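**Fine-tuning on my own clips made the policy worse at everything except my own clips. Normal?**

Hi all, first post, be gentle. I've been trying to copy the result from the Bratu write-up at home, the one where you take a pretrained pick-and-place policy and fine-tune it on a small set of your own demos. My task is small stuff on the dining table: pick up a binder clip, put it in a tray, repeat until I get bored. I recorded 80 demos by hand over a few evenings, trained overnight, and on the clips it was lovely!

Then I went back to the old test (wooden blocks into a bowl), which the base model used to manage 25 times out of 27. The tuned one got nine. Nine! Same arm, same lamp, same bowl. I've read the Wuvadine docs twice and they say fine-tuning "may reduce generality" and leave it at that.

Is this just forgetting, or have I broken something in my setup? And is there a way round it that doesn't mean recording hundreds more demos? I only have the wrist camera and one fairly modest graphics card.

Posted Feb 20, 2025

---

**Reply 1 (marked as helpful)**

It's forgetting, and a drop that big is pretty typical when the new set is small and all looks alike. I had the same thing last May with teaspoons.

What fixed most of it for me was mixing old data back in. Hedotis lets you set a replay share, so every batch is part your demos and part the original training set. I'd start at half and half and only go lower on the old stuff if the clips suffer. Drop your learning rate too (I went down by a factor of ten and was cross with myself for not doing it sooner), and save a checkpoint every so often so you can run the block test on each one. My best checkpoint for both tasks together came long before the loss stopped going down.

Two other things I'd check before blaming the method:

- Are the normalisation stats for your actions computed from your clips only? If so, the old task gets its movements squashed or stretched, and it'll look exactly like forgetting. I lost a weekend to that.
- Did the gripper open/close convention stay the same between the two sets? Mine was flipped in one of them.

Also, 27 trials is fine for seeing a drop from 25 to nine, but don't use it to choose between two close settings. I chased a difference of two blocks for ages and it went away when I ran it again.

---

**Reply 2**

just use a bigger model

---

**Reply 3**

Agree with the first reply on the replay share, but I'd look at the demos as well. I ran nearly the same task on Drostutau, clips into a tray, and my first set was terrible because I'd started every single one from the same spot with the clips in a tidy row. The policy learned the row. So I redid the lot with the tray turned to a different angle between runs, clips of different colours inside and outside it, and I let the ones already in the tray pile up however they fell. 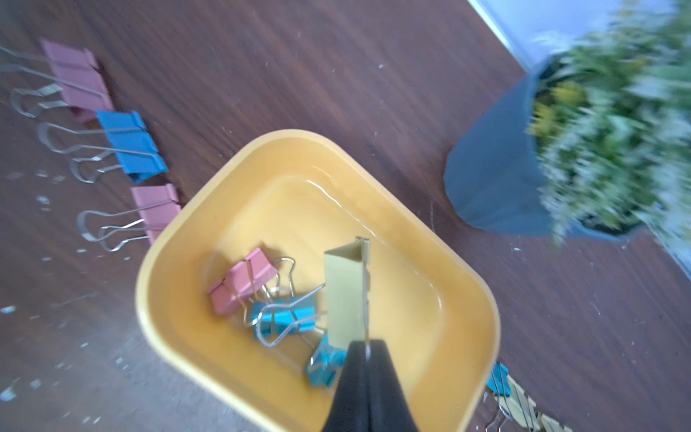
With the messier set I could get away with fewer training steps, and fewer steps meant less forgetting, so it helped at both ends. I kept the same number of demos as before, they were just less alike. Be fussy about the moment of letting go as well. In my tidy set I always paused over the tray before opening, and the policy picked up the pause and then sometimes sat there for ages, holding the clip like it was thinking about lunch. I trimmed the long pauses out and it got much better.

If you do retrain, run the blocks again with the same 27 starting positions, please, and post the numbers here. I never wrote mine down properly and I'd love something to compare against.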